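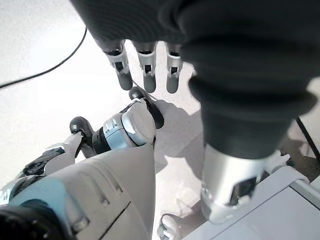

Ticket 169: Policy stalls when both hands are in view
Project: Hoshino
Opened by: Mayu Tsuchiya
Status: Resolved, with sulking

Mayu Tsuchiya
The Flelus policy handles one hand fine. Bring the white hand under the dark one and it freezes, hovering like a guest who has forgotten the host's name. Wrist view only, default settings. Logs are in the Zitavico folder.

Sivaprasad Pai
Did you recalibrate the wrist camera?

Mayu Tsuchiya
Twice. It now freezes with excellent calibration.

Sivaprasad Pai
Looked at the attention maps. It's tracking the thumb. The thumb takes up most of the right side of the view, so I can see the appeal, but it's never going to hand anything to anybody. The fingertip it should care about is the black one on the other hand, and that gets next to no weight.

Tried masking our own hand out of the input. Stalls dropped from 11 to 2 on the same test set. Training data was 2,569 clips, same as before, no new collection.

Mayu Tsuchiya
So the method section I spent July on can be replaced by "ignore your thumb."

Sivaprasad Pai
I'd put it in the abstract. The remaining stalls both have the black cable running behind a finger. Opening a separate ticket for that.

Mayu Tsuchiya
Merged the mask into main. Closing. Please don't rename the branch "thumbs down" again.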